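Right, I said I'd do a thread about moving my mum's recipes out of the biscuit tin and into something the whole family can use, and the kettle's on, so let's go. It's going to be a long one, sorry in advance, get yourself a drink.

For anyone new: Mum cooked for a houseful all her life and wrote everything down on whatever was nearest. Backs of envelopes, gas bills, the inside of a cereal packet. When she moved into the flat in January she gave me the tin and said "you have it, love, you're the one who writes things down." So now it's my job.

I thought it would take a weekend. There were 459 bits of paper in that tin. I know because my nephew Kacper numbered every single one in pencil, bless him, before I was allowed to move any of them.

First thing I learned is that Mum didn't believe in quantities. "Flour, enough." "Butter, the usual." One of the soups just says "as Sunday but with the bone". I rang her about that one and she said well, you make it like the Sunday one, but with the bone. So that cleared that up.

Second thing is that a lot of them are the same recipe. I've found 13 versions of the apple cake! Some have cinnamon, some have a spoon of sour cream, one has a crossed-out line which I think says "never again" next to the word raisins. I've decided to keep them all, with the one she makes now at the front.

What I've been doing is cooking one a day where I can, with the scales out, and weighing everything as I go. Then I write it up the same evening while I still remember what I did. If I leave it until the next morning I've already forgotten whether the onions went in before or after the carrots, and you'd be surprised how much it matters.

The potato dumplings took me four goes. FOUR. The paper says "potatoes, flour, egg, until it feels right" and I'm here to tell you that it did not feel right. Go one was glue. Go two fell apart in the pan and we had it as a sort of porridge with bacon on top, which the children liked better than the real thing, so make of that what you will.

In the end I got Mum on the phone at half past six in the evening with the speaker on and she talked me through it. The trick is letting the potatoes go completely cold first. She thought everybody knew that. It isn't on the paper anywhere, so I've put it at the top in capitals.

A few of you asked about my neighbour Renato Lacson's adobo after I mentioned it last time. He's been very generous and let me put it in the book as well, as Mum has been eating it at our table for years and asks for it on her birthday. He uses more vinegar than you'd think and he doesn't stir it after the vinegar goes in until it's had a good boil. I've tried it both ways and I'm with Renato.

On the practical side, I type everything into one long document on the old laptop, a page for each dish. Name at the top, then who it came from, then what you need, then what you do. I've left a gap at the bottom of each page for people to write in their own changes, because they're going to do it anyway, and I'd love to see what they put.
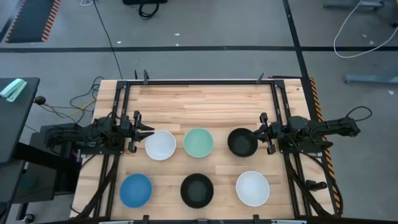
I also keep Mum's wording wherever I can. If she wrote "beat it until your arm complains" then that's what's going in. My sister thinks we should tidy it all up so it reads like a proper cookbook, and we've had a bit of a back and forth about it, but to me half the pleasure is hearing her say it. We've agreed that I can keep the wording as long as the oven temperatures are correct.

Speaking of which, please do check your oven temperatures if you're copying from old family papers. Mum's are for three different cookers, one of which was gas, and she never said which. I had a plum tart come out like a roof tile before I worked that out.

Where I've got to: the soups are finished, the cakes are nearly there, and the pickles I haven't dared open yet. They're in their own envelope with an elastic band round it and her handwriting gets very small in there.

If anybody has a good way of keeping the original papers safe, I'd be grateful. At the moment they're in plastic sleeves in a ring binder and some of the pencil is terribly faint. I don't want to throw a single one out, not even the gas bills.

I'll put the apple cake up tomorrow, the one from the front of the pile, with weights. Mum says to tell you not to open the oven door to look at it.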